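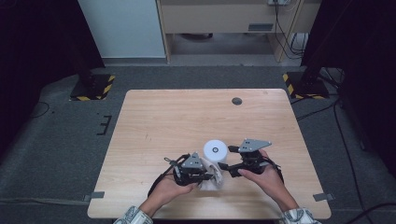

Fig. 1. Hand-held grippers on the paper roll task, loose sheet between the two jaws.

Visit report, Rokden open day, 8/17/24
Group: Yutong Shen, Malte Brandes, Nivaldo Furtado

Got there late, parking was bad. Missed the intro talk, so the part on company history is from the handout. Our host was Hsiu-ying Ho. She runs the demo area and answered most of our questions.

Station 2 was the one we picked for the report. Light wood table, white roll standing upright, one gripper in each hand. Job is to take hold of the loose sheet and tear it off without knocking the roll over. Sounds easy. Paper is a pain — it bends, it slides, and the roll wants to turn with it.

Visitors could try it, 2 minutes each. Malte went first and tipped the roll right away. Yutong got a clean tear on her third go. Nivaldo took notes (mostly readable). We logged 20 tries between us, 13 good tears. Most of the bad ones were the roll falling, the rest we didnt write down properly.

What we noticed
- you have to hold the roll side still before pulling, pulling with both hands just drags it
- short tugs worked better than one long one
- fingers get tired fast, wrist too

Questions we still have: how much grip force is too much for thin paper? Hsiu-ying said she would e-mail us numbers, nothing yet. Also want to compare with the Caldeira grippers we used in class in April, those had a wider jaw I think.

To do: Malte redraws the force sketch, Nivaldo types up teh rest of the notes, Yutong checks the try count again before we hand in.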